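Saltgate Community Lunch Club – progress report to the Pledard Fund, spring and early summer

Dear Hauwa,

Thank you again for your patience while we pulled this together. It has been a busy few months, and a happy one or two among them. Since the grant came through we have served 613 hot lunches, against the 411 we managed over the same stretch last year, and the soup is still the thing people ask for by name.

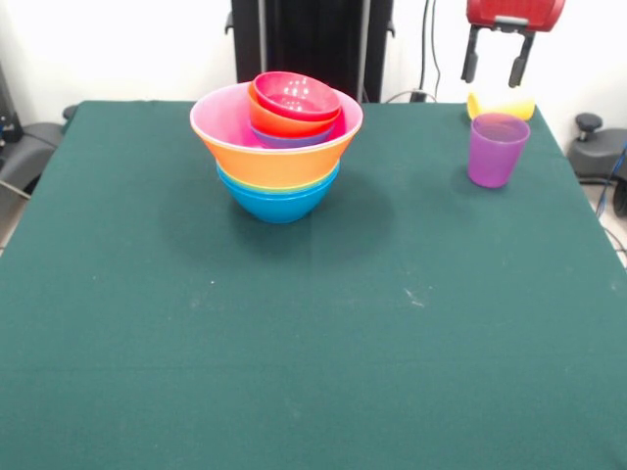
The new cooker went in during April, after a long wait for the gas fitter. Fongchan Bunnag now runs the kitchen on both lunch days, and she has rewritten the menus so that a good deal more is cooked from scratch. We had budgeted for a second fridge as well, but Okoro's on the high street let us have an ex-display one at a kind price, and with your agreement we would like to move what is left into the transport line. 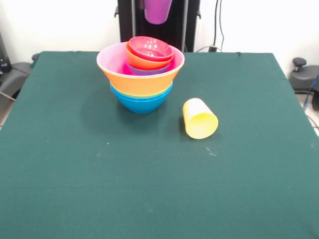 Transport remains our biggest worry. Tanko Danladi has been driving the minibus from the Pusus estate, which brings in up to 31 people on a full day, though the bus itself is getting tired and failed its first MOT on the brakes. While it was off the road we ran smaller sittings and kept things simple – a green cloth on the table, a stack of bright plastic bowls, bread and whatever soup was going. Numbers dipped, of course, but they came back within a fortnight of the repair.

We have also begun the benefits advice mornings that we promised in the application. Nikola Jasińska comes in at half past ten and stays until the puddings are finished, and so far she has seen 65 people, many of them about heating costs.

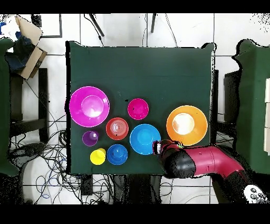

Some of those talks have led to others joining the lunch itself, which we had rather hoped for. The one part that has gone slowly is the evening cookery course. We had two good enquiries and then a long silence, and I think half past six is simply too late for parents. We shall try four o'clock in September.

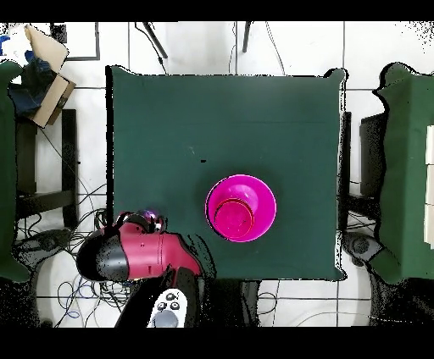

Spending is a little under what we forecast, mostly because of the fridge, and the full figures are on the sheet attached. Do come and have lunch with us if you are ever over this way – we would love to feed you.

With warm wishes,
Keisha Iwasaki
Club coordinator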